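Gridach Community Meals: progress report to the Arruda Fund
February 2018
Prepared by Delyth Prydderch

Since our November report the lunch club has gone from a nice idea with a borrowed hob to something people plan their week around, and I'm delighted to be writing this one!

Meals
We have now served 2,000 meals since the grant began. The busiest session so far was the Christmas dinner, with 110 people sitting down in two shifts (we ran out of gravy, twice). Ordinary sessions are smaller and calmer, and that suits our older members, who like to hear each other talk.

Virgil Pană took over the menu in the new year and the bean stew with smoked paprika is now asked for by name. He has also got us buying dried pulses in bulk, so the cost of a main has dropped even though vegetables went up over the winter.

Take-home portions
This part was your suggestion and it has been a lovely surprise. Anyone who eats with us can take a second meal away for the evening. We spent 300 pounds of the equipment line on reusable containers and labels, and people do bring them back, often with a note inside.

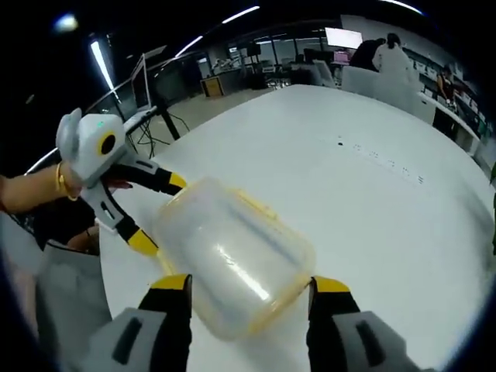 A plastic container on the table.

Labels carry the dish, the date and the allergens. Our first lot smudged in the fridge, so we switched to a waxier pencil and the problem went away. We still need a better way of keeping track of who has a container at home. At present it is a notebook by the door, and the handwriting in it is mostly mine, I'm afraid.

Training
We have 17 helpers with a food hygiene certificate, well ahead of the target we agreed with you. Two of them have since found paid kitchen work, one at the Steline café and one in a school. We miss them both and could not be more pleased.

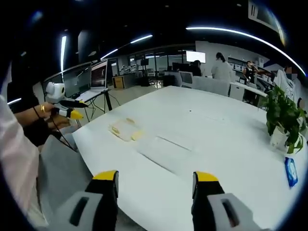 The next course is booked for spring and already has a waiting list. We would like to add a short session on cooking for diabetes, which members have asked for again and again.

Deliveries
This is where we are behind. The van we hoped to share with Gralier was off the road for most of January, so the Saltmarsh Lane round started five weeks late. It is running now, with eight households on it, and Virgil drives it himself after lunch.
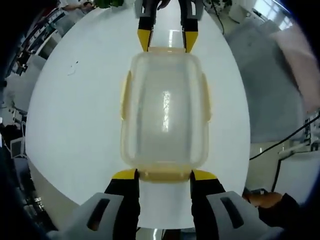
Gralier have offered us a fixed slot from next month, and that should let us take on the households at the top of the hill as well. The underspend on fuel is shown in the attached sheet. With your agreement we would like to carry it into the next quarter.

Coming up
The new oven goes in before Easter. Do come and eat with us once it's working, any session you like, and please tell Virgil in advance if you want the stew.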